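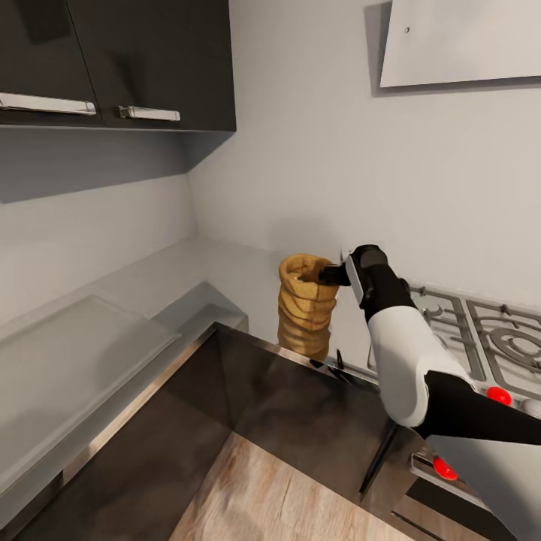
Gripper just inside the rim of the basket in our simulated kitchen.

About the Pevmont Robot Club

Hi! I'm Kaj Bach, I teach physics and computing at Pevmont, and this is the page where I get to go on about the robot club. We meet in Room 16 after the last bell, and most of what we do happens in a kitchen that exists only on our computers. Students write the code, press run, and watch an arm try to do chores.

The club started out very differently. We had a box of kits with wheels, and everyone built a little car that followed a strip of tape. That was fun for a term, and then the same few people always ended up holding the screwdriver while everyone else watched. Moving into simulation fixed a lot of that. Each pair gets its own copy of the kitchen, its own arm and its own mess to sort out, and if the arm goes straight through the counter (it happens, usually right before a parent walks in) you just reset and go again.

The kitchen itself is called Clomotville. A student came up with the name in the first week and refused to explain it, and by now I can't imagine calling it anything else. It has a counter, a gas cooktop, an oven and cabinets, and we swap other things in and out depending on what we're practicing.
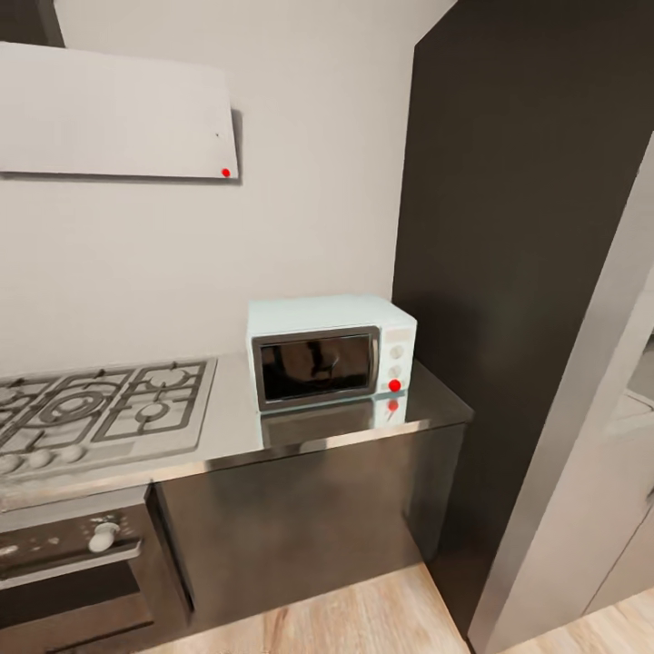 Clomotville with the pale blue microwave on the counter.

New members spend their first few meetings just looking around. I know that sounds slow! But you learn so much from moving the viewpoint about and asking what a camera could see from there. Shiny surfaces are a favorite topic, because a reflection in a countertop can look an awful lot like a second object to a program that doesn't know any better. One pair spent a whole afternoon on that and came out of it with a really nice bit of code, plus a very long list of things that hadn't worked.

After that we go on to moving the arm. Everybody starts by steering it by hand, a bit like a video game, and then writes the same movement as a program. We use a shared code library called Catard, which our older students look after. It's up to 276 small functions now and I'll admit that I couldn't tell you what all of them do. If you add one you write the help text for it too - that's the one rule I'm strict about.

Then there's the close-up work, which is where the patient people shine. From far away a grasp can look perfect, and then you switch to a view right next to the fingers and see that one of them is nowhere near where you thought.

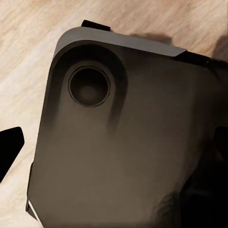

Close view of the gripper fingers by a dark device on a wood surface.

Our big event is the Karras Challenge, which we run ourselves every February. Teams of two get a list of kitchen tasks and write one program that has to handle as many as it can without anybody touching the keyboard. Handles and knobs are worth the most points. They're small, they stick out at odd angles, and the arm has to come in from a direction that leaves its own elbow out of the way.

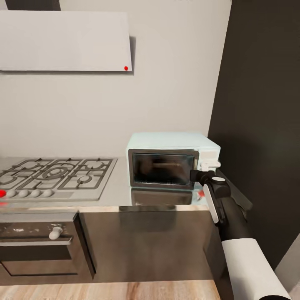
I love watching teams argue over that last part. Do you come in from the side, or from the front? Do you go slowly and lose time, or go fast and maybe knock the whole thing sideways? There's no answer sheet, and I've had students with a few weeks' experience come up with approaches I'd never have tried. This year's challenge is on February 9, 2018, and families are very welcome to come and cheer. Bring snacks if you can, we go through a scary amount.

You don't need to know how to code to join, and you don't need your own computer. Almost 102 students have been through the club so far, and plenty of them had never written a line before they walked in. Some come for the programming, some like designing tasks for everyone else, and a couple mainly keep score and make the posters (which are great, by the way).

If you'd like to try it out, come by Room 16 after school any day we're meeting and ask for me, or leave a note at the front office with your name and grade. You can sit in for as many meetings as you like before you sign up. Parents with questions can use the front office too, and I'll call you back.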